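Erkby Appliance Support — Ticket 1865
Subject: Fridge door won't stay shut, door bin keeps dropping bottles
Status: Reopened by customer
Product: Jundum upright fridge, grey door
Opened by: Jeanie Skinner
Date reopened: November 3, 2021

Customer comment

I'm reopening this because it was closed as "user loading issue" and I don't accept that. The fridge was bought in August. The door drifts open if you don't lean on it, and anything in the lower door bin ends up lying down. Your first reply told me to "reduce the weight in the door". There was one bottle and a snack in it. If a fridge door can't cope with that I'd like to know what it's for.

I was also told the white table beside it might be fouling the door. I doubt it. The corner on that side is rounded and stops short of the fridge.

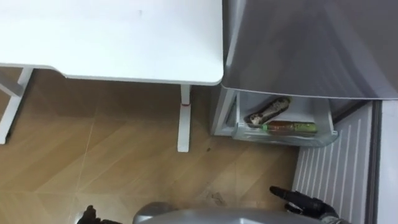 I've now been through the whole checklist you sent, in order, and here are the results for whatever they're worth.

Step 1, level the fridge. Put a spirit level on top, front to back and side to side. It was leaning forward a touch, so I wound the front feet out until it tipped back slightly, as per the booklet. Door still drifts, although slower. I'll give you half a point.

Step 2, clean the seal. Warm water, dish soap, old toothbrush. There was a bit of grime in the bottom fold. No change to the door that I could pick.

Step 3, paper test. Shut a strip of paper in the door and pull. Grips well at the top and on the hinge side. Bottom corner on the handle side, it slides straight out. I did this 9 times because I assumed you'd ask.

Step 4, reseat the door bin. Lifted it out, checked the lugs, pushed it back down until it clicked. One lug clicks and the other sort of agrees with it.

Agent reply (Peixoto parts desk)

Hi Jeanie, thanks for working through the list. The paper test result does suggest the seal at the bottom corner. Before we send one, could you please empty the door bin fully, stand the bottles on the table, and leave the door closed overnight with nothing in it? We also recommend storing bottles upright in future as this improves stability.

Customer comment

I was storing them upright. They lie down on their own, that was the complaint. But fine, bottles out and onto the table.

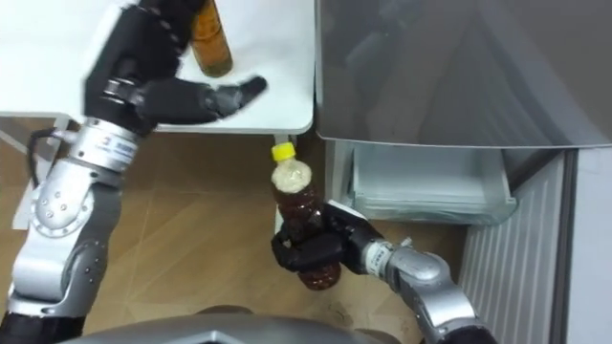
Left it empty overnight. In the morning the door was open by a finger's width at the bottom corner and the light was on. So that's the weight theory done, I would have thought. Milk went in the esky and survived.

I also ran a hair dryer on low over the bottom corner of the seal, which your own help page suggests and which sounded to me like something off a forum. It did plump up a little. The paper now drags, then slides out. I'm not calling that fixed.

What I'm after:
New door seal, bottom corner at minimum, though I gather they only come whole.
New door bin with two working lugs.
The words "user loading issue" taken off the ticket.

Agent reply (Peixoto parts desk)

Seal and bin ordered under warranty from the Grarkutgate warehouse, parts reference 338. Closure reason has been amended to "seal, under investigation". Please keep the old bin until the new one is fitted.

Customer comment

Will do. Leaving this open until I've seen the paper stay put.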